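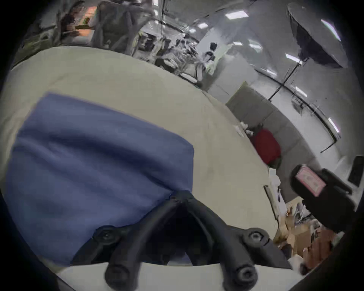 Blue cloth, folded, on the big table. Sofa behind.

January, afternoon. Folding and storage, front room.

Carried on with the cloths for the Brekke order. The job is still to settle one fold that fits the Grevik drawers, stays put when the drawer is opened, and can be done by anybody on the big table without a template. Started with the blue because there is more of it than any other color and it is the softest of the lot, so if a fold holds in the blue it should hold in the rest.

Fold A is the one we have been using. Halves, halves again, then thirds. It makes a neat block but the middle is fat and the top layer slides when you pick it up. Put a stack in the drawer and the front edge leans after a few openings. Roald Dahlgren has been saying this since before the holidays and I agree with him now.

Fold B is long halves, smooth out from the fold toward the open edges, then the two short ends to the middle and close it like a book. One clean folded edge faces out. It comes out flatter than A and wider, 30 cm across the front, and it sits in the drawer with a finger's width to spare at the side.

Fold C is a roll. Tried it and dropped it. Rolls are quick but they waste the back of the drawer and the outer turn comes loose.

Did the full lot of 18 in fold B. Notes while doing it:

Smoothing matters more than lining up corners. If you leave the soft wrinkles in the first half they get trapped, and you feel them as ridges once the cloth is closed. Flat of the hand, from the fold outward, and leave the corners until after.

The long edge wants to follow the table edge. Standing square to the table I get it straight most times. Reaching over from the sofa side I get a slant, and then the last fold shows a wedge of the layer underneath. Stand up for this, don't sit.

The table is good for it. The top is smooth and the cloth turns around on it easily, so you can rotate the work and keep your feet where they are. The drawback is that it slides just as easily when you are trying to hold one end down. One hand resting on the corner is enough. Tried a ruler as a weight and it only got in the way.

Blue shows creases less than I expected. The Merari white shows everything, including the ones from the packing.

Washing: the first bundle went through a plain warm wash with no softener. Shrinkage is small in the width and more in the length. I measured against the one I kept back and wrote the numbers on the card in the sample box, so look there before cutting anything. The hems pull a little at the corners after the wash and those corners need a tug before folding. Two cloths had a loose thread at the hem, trimmed both, no run. I have put them at the bottom of the stack so we can see if they get worse.

Drawer trial, Grevik, second from the top: stack of 4 in fold B, clean edge to the front. Opened and shut it hard, the way people do. Stack stayed upright. Same again with 6 and the top one rode up against the drawer above. So 4 is the limit for that drawer, and the deeper one at the bottom can take the overflow. Did not try the top drawer, it still has the old samples in it.

Fold A in the same drawer, same treatment: leaned forward, top cloth half open by the end.

Decision for now is fold B. Roald wants to see it done with the thick weave before we write it on the instruction sheet. Fair enough. The thick one may not close flat with both ends brought to the middle, and if it doesn't I would rather use thirds for that one only than go back to A for everything.

Bustley sent the wrong labels again, the narrow sort. They will do for the sample set, but the care text is too small to read once it is sewn into the hem. Wrote to them. Until the right ones come, hems with a label stay open on the short side and get closed last. When folding those, put the label end inside.

Room. The cardboard needs to be broken down and taken out, it keeps collecting on the floor and I would like to be able to walk all the way around the table. Keep a flat box or two for sending the Brekke set. The sofa is not a shelf for finished stacks. I did it myself last week and they slumped into the cushions and had to be done over. Finished stacks go straight in the drawer or back in the lidded crate.

Also wiped the table down before starting and there was lint on the rag, so do that every time, and more so before the white.

Time: 2 hours for everything including the drawer trial and the measuring. The folding alone got faster toward the end. I didn't time single cloths, no point until two people have done it.

To do:
Thick weave in fold B, with Roald.
Empty the top drawer and check its depth.
Second wash on the first bundle, then measure again and add to the card.
Chase Bustley for the wide labels.
Redraw the fold sheet. The old one has the arrows for A.
Cardboard out.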